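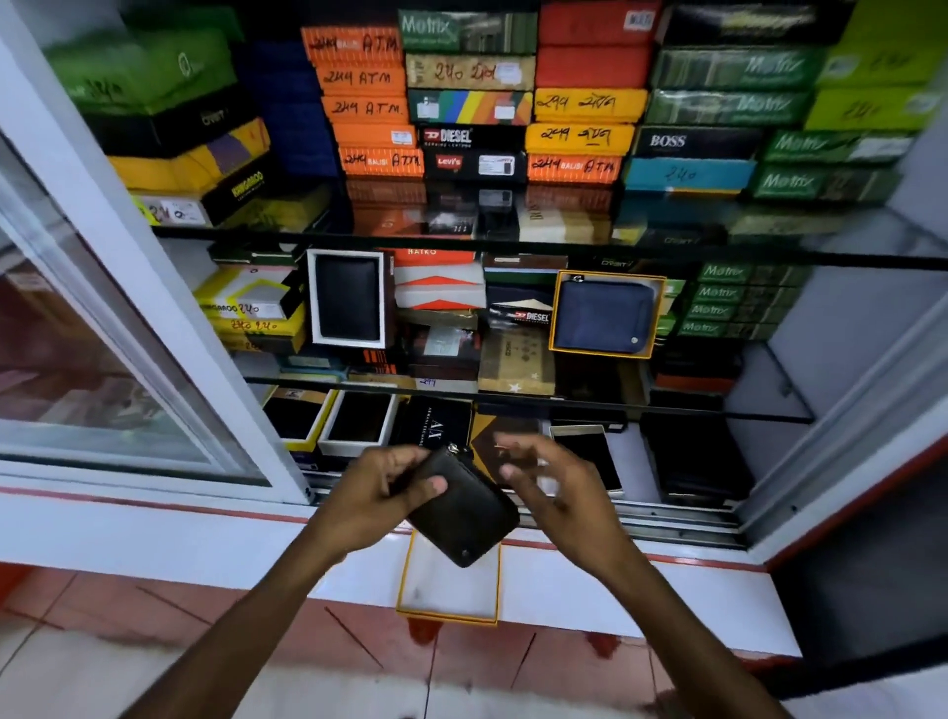
Lists > Town and County Politics > May 2025 > Turnout and the sales tax vote

Monday, May 26, 2025
Posted by: Stoltholm Precinct Watcher

2 replies | 3 shares

On the Stoltholm sales tax result, an earlier poster wrote:

> The April vote settles it. The poor end of town wants higher taxes
> and the rich end doesn't. Look at the map. Every precinct east of
> Echeverría Avenue went Yes, and those are the precincts with the
> lowest incomes. So the people who buy the least voted to raise the
> tax on everybody else.

I don't think the map can carry that. The county publishes totals by precinct and nothing below that. It can tell you that a precinct with a low median income went Yes. It can't tell you which people in it did.

Take the big precinct at the east end. It has more than 886 registered voters, and turnout there was poor, as it always is in an April election with one item on the ballot. The households that do vote in April are mostly older homeowners on the streets behind the Cludico plant. They have voted Yes on every local measure I can remember, including the library bond, and their incomes are well above the precinct figure. The renters in the apartments along the avenue pull the median down, and most of them don't vote in the spring. It is quite possible that the lower income voters who did turn out split evenly, or went No. We don't have the data either way.

The same goes for the west side. A precinct that goes No by a small margin still has a lot of Yes voters in it, and the map paints the whole thing one color.

I also don't agree that people who earn less have less at stake. A sales tax takes a larger share of a small paycheck. Groceries are exempt here but clothes, shoes and household goods are not. If you want to argue that the tax falls mostly on the west side, you need to show who is spending the money, and shoppers from out of town are part of that too.

If anyone has the voter file from the county with the April history marked, it could be matched against the assessor's list to separate owners from renters. That would still not give us how they voted, but we would at least know who showed up. The Flameo spreadsheet that was passed around last week only has the precinct totals, and the absentee column is blank for three precincts.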